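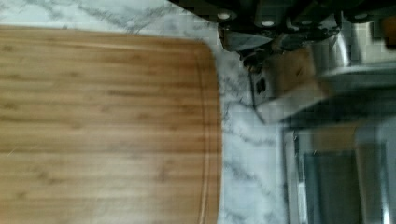 wrist cam, moving. board on the left

Board index > Arms and Grippers > Rules and Good Practice
Thread: Speed limits near appliances, what is everyone using?

mothgrinder
Posted September 13, 2018

Quick one bc I have to send our lab rules up by end of day. We have a line that says "reduced speed within reach of any powered appliance." Been there since May. Problem is on a kitchen counter EVERYTHING is within reach of a powered appliance. So either we crawl all day or people ignore the line. Guess which.

Want to swap it for something people will follow. Thinking:

1. slow for the last bit of any approach, full speed in between
2. appliances unplugged unless the task needs heat
3. one person on the stop button, not typing, not on phone
4. counter cleared of anything not in the task

Tear it apart pls.

Abugri_691
3 is the only one that matters. Rest is paperwork.

tinlid
Disagree. 3 is the one that fails first. Hour two of teleop, whoever is on the button is looking at the ceiling. You want stuff that holds up when the person is bored. 2 does that. A dead toaster is a dead toaster.

Abugri_691
and when the task is toast?

tinlid
Then it's plugged in for that task and you write it on the sheet. Not hard.

mothgrinder
We do have toast tasks. So plugged in some of the time. My worry is metal fingers anywhere near the slots. Right now the rule says "do not insert gripper in slot" and that's it. Nothing about how high to stay, nothing about cables.

Ataahua Waaka
Cables!! Please put cables in. Our Stinunis writeup was a whole section on this. Loop of cable hanging off the wrist goes places the planner doesn't know about. We clip it back at two points and recheck after every home. Arm model in software had zero cable in it so it thought it was clear.

On speed, we have an approach number and a travel number, both printed on a card by the station. No "reduced", no "careful". If it isn't a number people will argue about it.

mothgrinder
ok card is good. stealing. What about number 4, clearing the counter? Half my group says leave the clutter, policies need clutter. This is our usual kind of layout

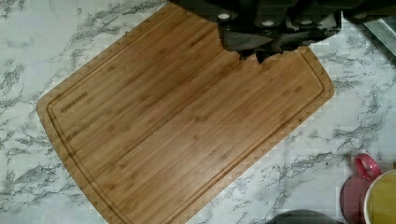 board, mugs down in the corner, gripper up top

Board is bare there but there's cups right off the corner. Is that cleared or not? By my rule as written, no.

gearsandgrief
Depends whats in them. Our rule is no liquids and no glass inside the swept area, anything else is fair. Clutter is fine, spills on a live counter are not fine.

Ataahua Waaka
Same here more or less. Define "cleared" by hazard, dont define it by object. And tape the swept area so you're not guessing. Tape is cheap.

Abugri_691
tape gets in the data

tinlid
So tape the floor for people and use a drawing for the counter. Come on.

Xóchitl Barajas
Different angle. Who signs off the card? At Moltcombe we had nice rules, printed, laminated, and three versions of them on three stations. Somebody bumped the travel speed on one and the others never heard. Now there's one file, the date is on the card, old cards go in the bin the same day. Boring but it's the thing I'd do before arguing about numbers.

Also write down when to STOP a session. We had loads on how to start and nothing on stopping. Ours is: any contact with an appliance that wasn't in the task, stop, look, note it, then restart. We logged 1,430 episodes under that and the notes got used constantly.

mothgrinder
Good, adding both. One more thing, height over the toaster. I'd like a floor for the wrist when it's just passing over, and a seperate one for when it's reaching for bread. Fingers pointing down like this is pretty normal for us:

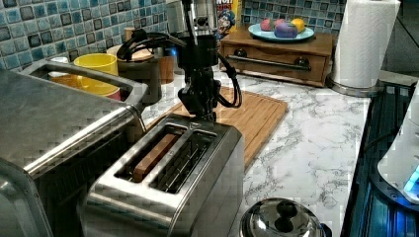 gearsandgrief
Two heights is right imo. But I'd go further and say no passing over the slots at all if it's plugged in. Go around. Only come in over the top when bread is the target.

Abugri_691
going around costs time on every single episode

gearsandgrief
It costs a bit. You want to explain a gripper in a hot slot to your safety office? Me neither.

Abugri_691
fine. but make it a keepout box in software, don't leave it to whoever is driving

tinlid
^ first thing we agree on today. Box on by default, and turning it off goes on the sheet with a name next to it.

Ataahua Waaka
Add margin to the box for the cable loop. See above lol.

mothgrinder
ok draft now: two speeds on a dated card, one master file. Keepout box over the slots, cable margin included, off only with a name. Cables clipped, checked after homing. No liquid or glass in swept area. Unplugged unless the task needs heat. Button person does nothing else, swap every 9 episodes. Stop on unplanned contact and write it up.

Abugri_691
9 is weird, why 9

mothgrinder
our batches are 9. Sending it, will post if they send it back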